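Hollgate Robotics Club Forum > Term Project > Cable handling task

L_Rampersad (coordinator)
Posted 6th February
Members are advised that the cable task will be judged on the green cloth, with both fingers fully open at the start of each run. Teams have 15 minutes. Please keep the cloth clamped at the far corners.
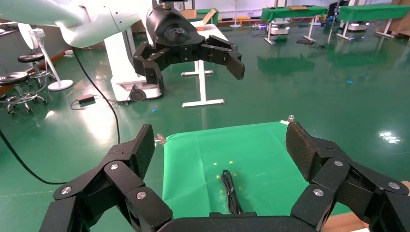
Re: Cable handling task

treler_team
We respectfully disagree with the loose coil. A fixed starting shape would allow fair comparison between teams.

g.ghorbani
I cannot support that. Our programme asks for varied starts, and 200 practice runs on one shape would teach very little.

treler_team
Could the coil at least be laid within the yellow stars?

L_Rampersad (coordinator)
The request is noted. A ruling will be posted before the April round.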